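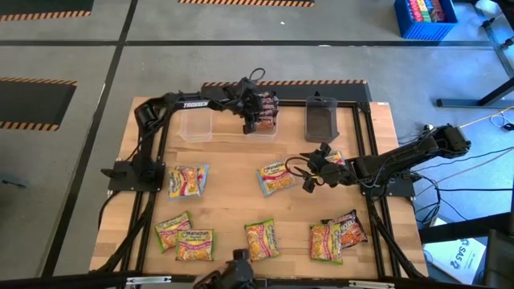
Three plastic bins along the back of a wooden tabletop, with snack packets in the middle one.

4. Setting up your first poll in Rorkel

Now for the fun part! By the end of this section your local party branch or residents' group will have a live poll on a real question, and you'll be able to watch the answers arrive.

Before you start, have your member list saved as a spreadsheet. One list can hold up to 2,000 names.

1. Sign in and choose New Poll.
2. Type your question. Keep it short and neutral. "Should Clullgate have its own town council?" works beautifully.
3. Add your answers, and leave "Don't know" switched on (you'll love having it later).
4. Under Voters, upload your list. Rorkel removes repeated email addresses for you.
5. Pick a closing time. Evening closings, say 9 p.m., tend to bring in a nice late rush!
6. Press Preview, read everything aloud once, then press Open Poll.

Note: Results can be shown 2 ways, with the don't knows or without them. Try both! The Clullgate branch had 1,150 replies in February, and Ifeanyi Adeyemi put the two charts side by side in the newsletter.

Caution: Once a poll is open, the wording is locked. You have 15 minutes to cancel without voters being emailed.

Caution: A Rorkel poll is not a legal ballot. For candidate selection, see section 7.

We use cookies to remember your settings. Accept | Manage choices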